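Keeping Lavia in Order

At Gradard, the upkeep of a two-armed robot begins in simulation. The machine, known as Lavia, is modeled down to its fingertips, and every change to its settings is tried on the model before it reaches the workshop at Narkwood.

Begoña Ibarra, who directs the program, starts each review at the gripper. The fingers are opened with nothing between them, and the view from behind the palm is checked against the stored reference.
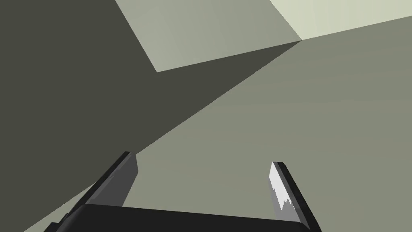
A wrist camera that has drifted by a small angle can spoil a whole series of grasps. The setup file therefore holds 222 entries for the wrists alone, and Ms. Ibarra's staff may not alter one without a second signature. The rule dates from May, when an unsigned change cost the group up to 1000 test runs.

The empty gripper is then viewed against plain walls and panels, where an error in the angle of a finger is easier to notice.
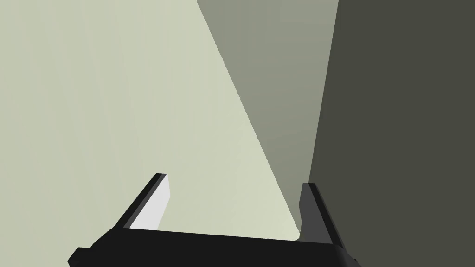 From Fingers to Full Reach

Once the grippers pass, both arms are put to work together in a furnished room. The model's head camera is set at a steep tilt for these trials, and the arms must cope with a cardboard box on the floor as well as smaller things.

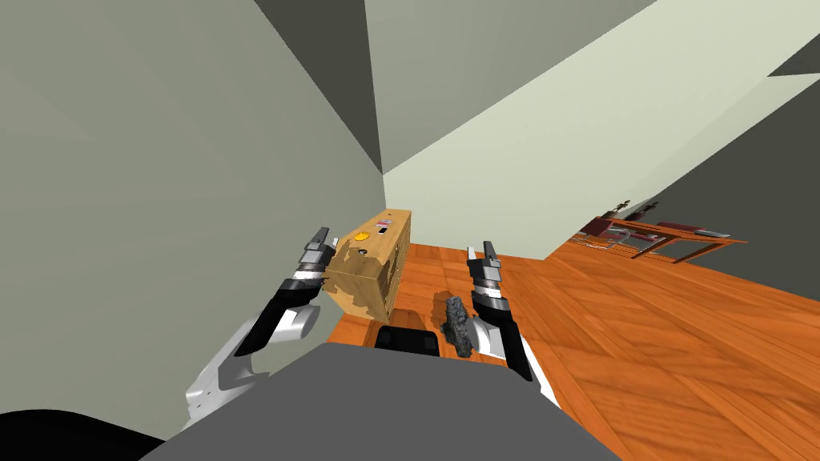
How often is the full check repeated?
After every 3000 simulated grasps, and again whenever a part is replaced on the real machine.

Gerrit Maes, the maintenance lead, reads the results each morning. He gives most attention to small, curved items – a banana on a cabinet top is a standard case – where the fingers must come down close to the surface without striking it.
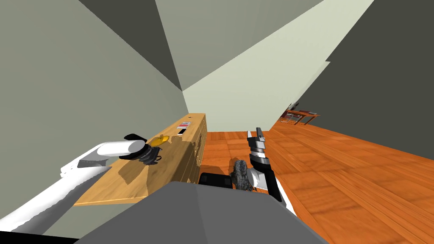 Repairs at Narkwood

Faults found in the model are passed to Edith Rengifo, whose bench holds spare finger pads and joint covers supplied by Karagiannis. Worn pads are replaced in pairs, and the new thickness is entered in the setup file the same afternoon.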